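Why Does Cloth Wrinkle?

Grab a T-shirt, scrunch it into a ball, count to 11 and let go. Look at all those lines! Some are deep, some are tiny, and a few go zigzagging off in directions you would never expect. You just made a whole landscape out of one shirt.
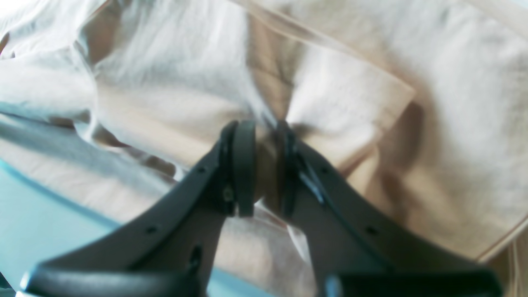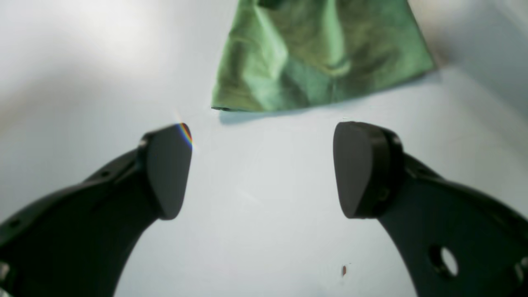
Cream and beige cloth first, then green. Look for the creases in both!

So what is going on? Cloth is made of threads, and every thread is made of even thinner hairs called fibers. When you bend a piece of cloth, the fibers bend too, and they rub against their neighbors. That rubbing is called friction. It can hold the fibers in their new bent shape, even after you let go – and there's your wrinkle.

Now try a pinch test. Lay a pillowcase flat on the table and pinch up a little bit in the middle. Long folds spread out from your fingers like the rays of the sun! The cloth is being pulled toward one spot, and the extra has to go somewhere, so it pops up into ridges with valleys in between.

Shine a flashlight across your pillowcase from the side. The ridges turn bright and the valleys go dark. The cloth is all one color, but it can look like four or five!

Next, find a hem. That's the edge where the cloth is folded over and sewn down so the threads don't come loose. Give it a gentle squeeze. It feels stiffer than the rest, because there is more than one layer to bend.

Do all fabrics wrinkle the same way? No way! Cotton and linen crease easily. Wool is springy, and lots of its wrinkles fall out if you just hang it up.

How do you get wrinkles out of a cotton shirt? Water helps the fibers relax and slide past each other, and so does heat. An iron uses both, plus a good hard press – but leave that part to a grown-up.

Try this at home: scrunch three different fabrics, wait 4 minutes, then open them up. Which one has the most wrinkles? Draw what you find!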